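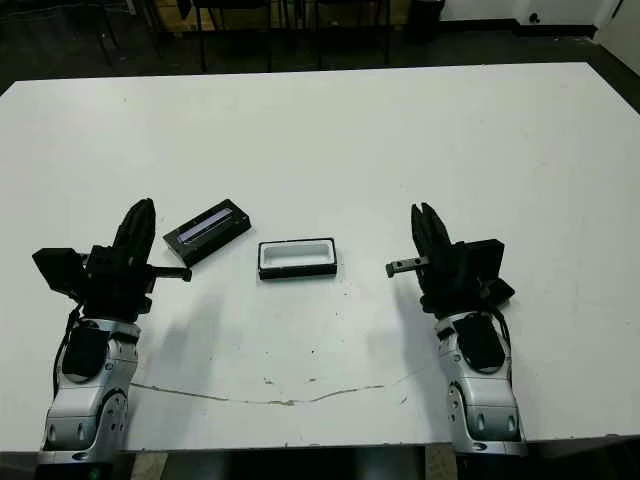

Workshop Tips: Sharing a Bench With Robot Arms

At Renitov we pack small cases into trays, and since October two of our benches have had a pair of arms on them. People who used to pack all day now set up, check and fix. Xóchitl Aguirre runs the morning shift and put these tips together for new staff.

Wipe the tabletop before the first run. A white top shows gray specks and smudges early, so clean it when you see them.

Set cases and trays between the two grippers, where both can reach. Leave the rest of the top clear.

Look at the cable on each arm. It should hang down the outer side with enough slack for the arm to turn.

Push chairs back behind the far edge of the table. Keep the trash bin there too.

Stop the arms before you reach in, even for one tray.

Write down every jam, with the time and which arm it was. Our first notebook had 261 entries, and 47 of them came from trays set down crooked.

Swap jobs every two hours. Watching is more tiring than packing was, and several people asked for the change. Take your 10 minutes away from the bench.

Keep packing some orders by hand each week. When a bench is down for repair, the work goes back to the old table and you will want to be quick at it.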